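Print | E-mail

Readers wanted for the Bravside Letters, January to spring 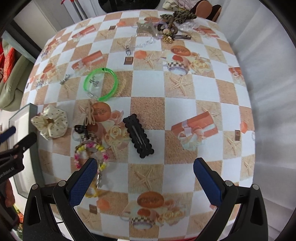

Yakubu Aliyu says that he came along for one afternoon, meaning to leave by four, and was still reading a stranger's honeymoon letter at half past six. We hear that a lot, and we'd love to hear it from you!

Bravside holds 2522 family letters, the oldest from 1951, and we are looking for patient people to read them aloud for our recordings (no acting needed, just your own voice, accent and all). Sessions last 2 hours, tea and cake included, and fares from Wike are paid.

Do write and tell us a little about yourself, and which afternoons suit you: Bravside Letters, 158 Skostesholm Road.

Print | E-mail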